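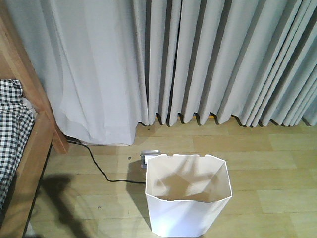
Full-length curtains are the one job in this guide I'd ask you to do slowly, and I say that as somebody who rushed mine and had to take the lot down again. What you're after is a hem that stops just short of the floor all the way along. Mine still isn't perfect: the pleated section on the right hovers a little way above the boards, while the wide panel on the left, by the bed, hangs lower and has a bit of a curve to its bottom edge. I can live with that in a bedroom, but if you can't, do steps 4 to 6 properly and don't skip the waiting.

Part 2: Hanging and levelling the curtains

Before you start you'll want the Tistar track already up (see Part 1), the bag of hooks, a tape measure, a steamer or a decent iron, and a second pair of hands. Dilek Şimşekoğlu held the other end for me and was very patient about it.

1. Lay the curtains face down on the bed. Fabric picks up every speck off a wooden floor, so please don't use the floor, even if you've just swept!

2. Push the hooks into the heading tape. Use the middle row of pockets to begin with, so you've got room to go up or down later.

3. Clip the hooks on to the gliders, starting at the wall end and working inwards. If you start in the middle you'll lose count and end up with a spare – ask me how I know.

4. Draw the curtains closed and leave them for 2 days. They will drop. Mine dropped by around 6 mm, which doesn't sound like much until you see it against a straight floorboard.

5. Measure from the hem to the floor at both ends and in the middle of each panel. My track sits 2,575 mm up, so a tiny slope at the top turns into a very obvious one at the bottom.

6. Move the hooks up or down a row wherever the hem is out. Do a few at a time, step back, have a look, then do a few more.

7. Pull the curtains open, run your hands down each pleat and tie them loosely with soft ribbon. Leave them tied overnight. Wide panels stay softer than pleated ones whatever you do, so don't fight them.

Note: if the bed stands close to the window, pull it out before you draw the curtains. A bed post can trap the edge of a panel and you'll tug the hooks out.

Caution: keep hems well clear of any heater, and never steam the fabric while you're standing on a stepladder.

Caution: wash at no more than 60 degrees if your label allows it, and take every hook out first.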